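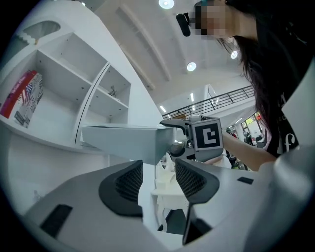
August 2021

Home late, shoes off, kettle on, and my wrists are humming as if I'd been kneading bread all afternoon. It was drawers again. I opened my eyes this morning already thinking about drawers, and I dare say I shall dream of them too, but I did enjoy myself, and I want to get it down before I nod off in this chair.

We have been teaching Grutari (I still can't say the name without smiling) to open and close things the way a person would at home. You take a gripper in each hand, you do the job, and whatever your hands did is kept for the robot to learn from. It sounds like the easiest thing in the world! But try opening a small drawer with fingers that aren't yours and you find out how much your own have been doing on the quiet all these years. I kept wanting to hook a fingertip under the edge. With the gripper you have to come in square, close gently, and then draw back in a straight line without letting your elbow wander, and my elbow has always been a wanderer.

Shireen Coetzee went through my morning's work with me over a cheese roll and was very kind about it. She says I hurry the last bit, just as the drawer comes free, and that a robot copying me would pick up the hurrying along with everything else. I felt rather like a parent who has been caught swearing in the car. So after lunch I slowed right down, and hummed a hymn under my breath to keep the pace, and she thought those were much better.
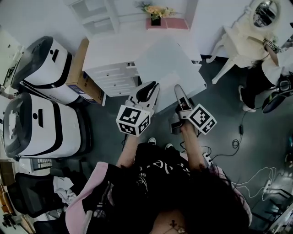
Drawers, with a gripper in each hand.

We reached 118 good ones by the end of the day, which pleased Vusumuzi Engelbrecht no end, though he did remind us that the people at Zaltwood would like 2,000 before October. I said they had better send biscuits. He had me repeat 35 of mine from last week, the ones where I'd stood too far back and had to stretch, and I can't pretend I was gracious about it for the first few.

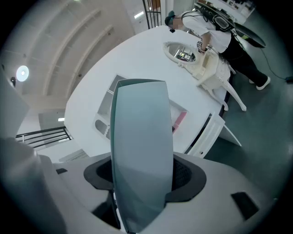 I have grown fond of the little vanity, I must say. Those curly legs remind me of Gran's dressing table, the one we weren't allowed to touch, and you have to be so mindful of the mirror when your hand is near it. I'd have one in the spare room if there were space, and if I thought I'd ever dust it.

Tomorrow we carry on with closing, and Vusumuzi wants some slow, clumsy tries kept in as well, where you miss the edge and come back for it, so that Grutari learns how to put a mistake right. I told him I could do him plenty of those. Must remember to take the soft wrist band, and to ring Mum before nine.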